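Brolelora Community Help
Home automation > Service robots > General

Can a two-armed robot be relied upon for kitchen chores at this time?

Posted by Facilities Desk, Taheri Residence, November 4, 2019

Our residence houses older adults in 207 apartments. Management has asked this office to report on whether robots may take over light kitchen duties, namely clearing bowls, wiping tables and returning dishes to a cart. We already operate two floor-cleaning machines and are satisfied with them. We would like to hear from members who have direct experience with arms and hands. Please state what the equipment can do today without an operator standing by. Sales literature is not needed, as we have received plenty.

Vernon Robichaud

I supervise equipment trials at Farura, where the question of household chores has been under review since February. My reply is limited to work at table height.

Picking up a bowl is a reasonable first test. The hand must come in beside the rim, close with enough force to hold, and keep the bowl level so that the contents stay in place. A hand with separate fingers and a thumb has more ways to do this than a two-jaw clamp, and also more ways to do it badly.

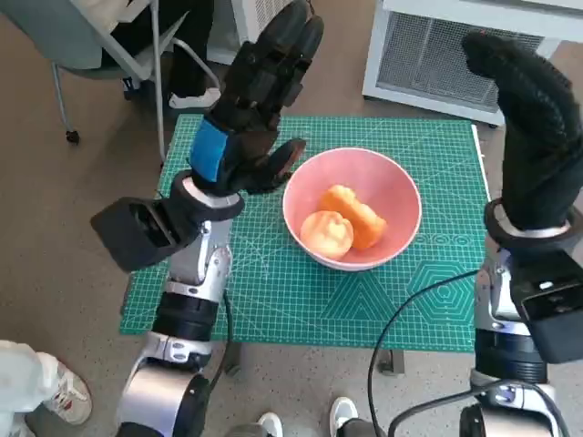

What we have found so far

With one known bowl in a known position, our success rate is acceptable. We logged 834 attempts before changing the dish. Performance fell once we introduced bowls of a different depth, and it fell again when the table was moved between attempts. Stacked dishes remain outside what I would approve. Wiping is easier than lifting, provided the surface has been cleared first.

Speed is the other matter. A member of the kitchen staff will clear a full table while the machine is still handling its second dish. I would not recommend unattended use in a dining room with residents present. A supervised trial in a side room, with the same dishes every day, would give your management something useful to read.

Himura Service Counter

We concur with the above as regards dishes. For the cart, please consider a plain conveyor or a tray return. Units of this type have been in cafeterias for many years and will take 2000 trays between service visits if the belt is kept clean. They do not clear tables, so staff would still carry the trays to the belt. Please measure the doorway before requesting a quotation. Member requests are handled in the order received.

dkw_shop

Not yet, in my opinion. Our shop looked at an arm for sorting parts into bins and it was fine until the parts were mixed. Kitchens are all mixed parts. Keep the floor machines and ask again in a few years.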